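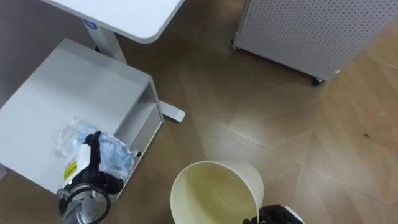 1/ One year of the Pretlow Bulletin!

A year ago we had a folding table, two laptops and a list of everyone in Pretlow who had ever written an angry letter about parking. Today, 1/27/20, issue 52 is out and I'm still grinning.

2/ For new followers: I'm Nisha Yadav, I edit the thing. Lộc Trương covers schools and the county, Pushpa Srivastava does courts and (because she insisted) high school wrestling. That's the whole newsroom. We print weekly and we deliver to your porch.

3/ Paid subscribers as of this morning: 3878. We budgeted for far fewer. The week we passed the break-even line Pushpa bought a sheet cake and we ate it for lunch and then again for dinner.

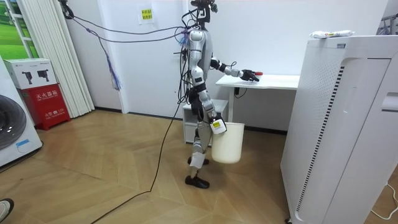 Side room, desk end.

4/ Our most-read story wasn't the mayor, sorry mayor. It was Lộc's piece on the Bika Road bridge and why the detour signs sent trucks through a church lot. We got 904 emails. I read all of them — took me most of a month — and a lot of the follow-up came straight out of your tips.

5/ Stuff we got wrong: we ran 22 corrections. Two were in the same crossword. We put every one of them on page 2 where people can find them and that's where they're staying.

6/ Obituaries are free and will stay free. I get asked this every week so I'm putting it in a post. Send them by noon the day before we print, photo if you have one, and call the desk if you need help writing it.

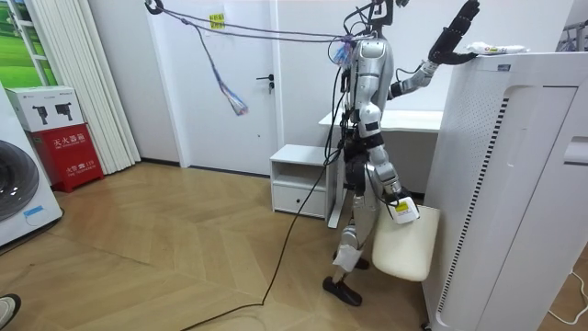
Side room again, by the door.

7/ New in February: Trilok Nigam starts a food column! First up is Bistotero, then the taco counter at the Samonte building. He has already filed 7 drafts of the first one. Trilok, it's good, let it go.

8/ Also Ankit Prajapati is bringing back the high school page, written by students and edited by him. If your kid wants to cover the spring musical or just complain about the bus schedule in print, have them write to the desk.

9/ And thank you to the carriers, who were out in that ice storm before I'd found my boots. You're the reason any of this gets read.

10/ Back to it, Pushpa has a hearing at two and I have her page to cut. Lộc, the county budget pdf is in your inbox, all of it this time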